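Journée portes ouvertes chez Navatura : l'épargne expliquée aux débutants

En mars, la société de gestion Navatura ouvrait ses bureaux de Luvcombe au public. J'y suis allé pour l'atelier sur les fonds indiciels, limité à 30 inscrits.

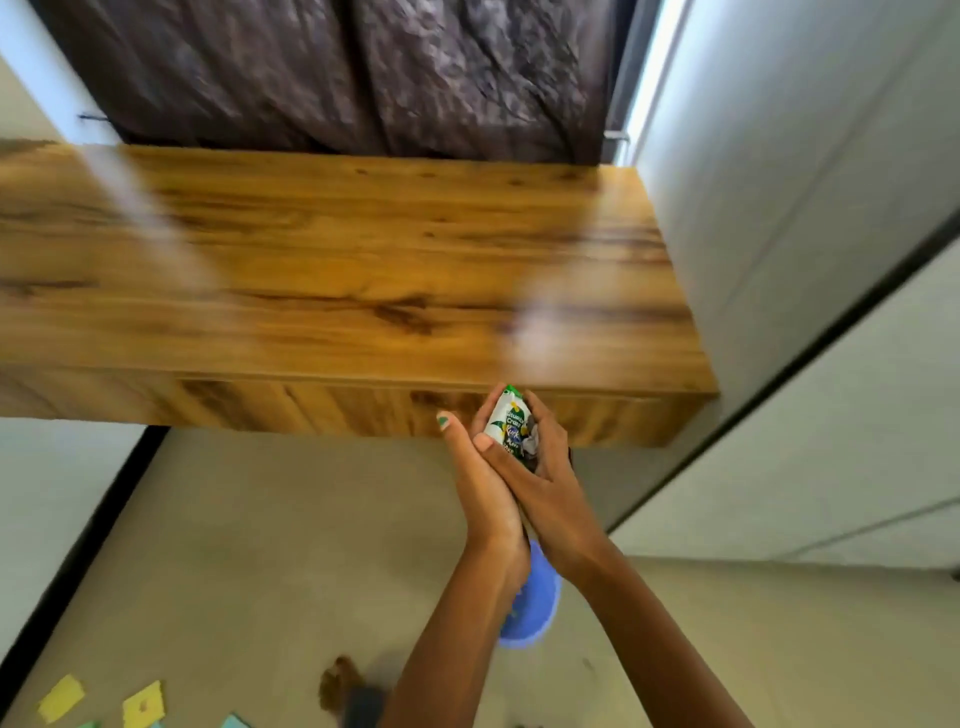
Bois veiné et rideau sombre.

Eyvindur Toft, analyste, a commencé par les frais. Son exemple : deux fonds qui suivent le même indice, l'un à 0,2 % par an, l'autre à 1,5 %. Sur vingt ans, l'écart pèse plus lourd que le choix du mois d'entrée. Il a ensuite présenté le fonds maison, le Cadwaladr, qui détient 424 titres – surtout des valeurs européennes.

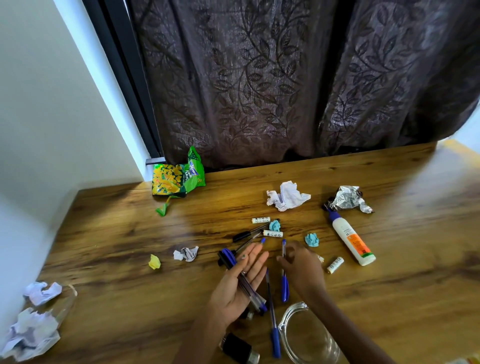
Asger Fogh

À 14 heures, visite du service qui traite les ordres. Ils sont regroupés puis exécutés une fois par jour, au cours de clôture. Un client ne connaît donc pas son prix exact au moment où il valide. Plusieurs visiteurs l'ignoraient, moi aussi.

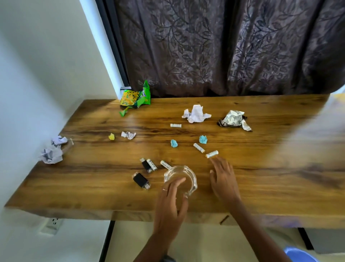

Mains au travail au-dessus de la table, rideau à motif de feuilles.

Restait la démonstration de Guker, le logiciel de suivi de portefeuille. L'abonnement coûte 39 euros par an. L'outil est clair, mais l'export vers un tableur manque encore – il est annoncé pour l'automne. La brochure des tarifs est à demander à l'accueil.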